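The bus from Toddale got in at twenty past four, and Sofia Simões walked the rest of the way with the box under her arm. It was heavier than it had been that morning. She had taken 40 copies of the book to the game and sold two.

The book was called *Forty Saturdays*. It covered every home game the Toddale college team had played across seven seasons, with a chapter on the old stadium and one on the marching band. Undis Press had printed it. Undis Press was a man with an office over a tire shop, and he had told her on the phone that fan books sold themselves. She had written that down and taped it over her desk.

The first buyer had been a woman who wanted it for her father. The second had been a man who turned straight to the index, looked for his own name, didn't find it, and paid for it all the same.

She let herself in at the side door of the Bestero building and went up. Kai-wen Hsieh was at the long counter with his laptop open and the away game on, no sound. They had held season tickets together since they were students, in the same two seats, row 60, under the overhang. He had read the book in three drafts. In the last one he had marked only a comma.

"How many?" he said.

"Two."

He nodded and went back to the game. Toddale was down by ten and had the ball. She put the box on the floor and pushed it under the coats with her foot.

"The Kuo chapter," she said. "Somebody asked me about it. An older guy in a Toddale jacket. He stood there and read the whole thing and put it back."

"What did he ask?"

"If I was there."

Kuo had been the kicker in the fourth season. He had missed from short range on the last play against the worst team in the conference, and the next fall he was gone. Sofia had given him nine pages. She had written about the wind, and the snap, and the way the crowd stood for a long time without leaving. It was the best chapter in the book. Kai-wen had said so, and so had the man over the tire shop.

She had not been there. She'd had the flu. She had been on her couch with the radio on, and she had fallen asleep at the end of the third quarter.

"What did you tell him?" Kai-wen said.

"I said yes."

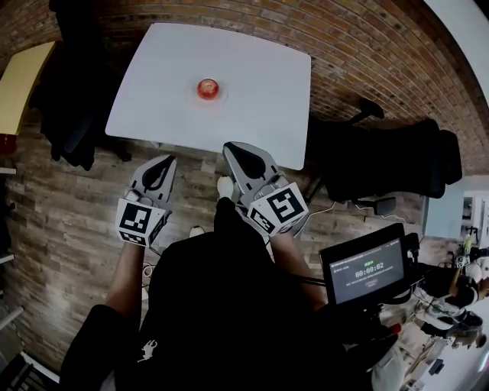 He should know, Kai-wen said after a while, that there wasn't any wind. He had been meaning to bring it up. It was a still day, warm for November, and people had their jackets off. The snap was fine too. Kuo just missed it.

"You read it three times," she said.

"I know."

"You could have said something."

"You'd have taken it out, and I liked it." He turned the laptop a little so she could see the screen. "And people didn't stand around. They left. I left. I was in the parking lot before the teams were off the field."

She sat down next to him. Toddale ran it up the middle for a yard, and then for no gain. On third down the quarterback held the ball too long and got sacked.

"The guy in the jacket," Kai-wen said. "Did he seem mad?"

She thought about it. He had read slowly, moving his lips at one place. He had closed the book and squared it up on the stack so the edges matched. When she told him she had been there, he said, "Huh," and asked her where the restrooms were.

"No," she said. "He had big hands. He had a kid with him, maybe ten."

"How old would Kuo's dad be?"

"I don't know. Old enough."

Toddale punted. The ball went out of bounds at midfield and the station cut to a truck commercial. Kai-wen got up and filled the kettle.

Sofia pulled the box out from under the coats and took a copy off the top. She found page 112, where the wind started. It went on for most of a page. She read it through to the end, then got a pencil out of her bag and drew a line down the margin, light enough to erase.

"Is there another home game before the break?" she asked.

"Saturday after next."

"What time?"

"Noon," he said. "You want tea or not?"

She said she did, and turned to the next page.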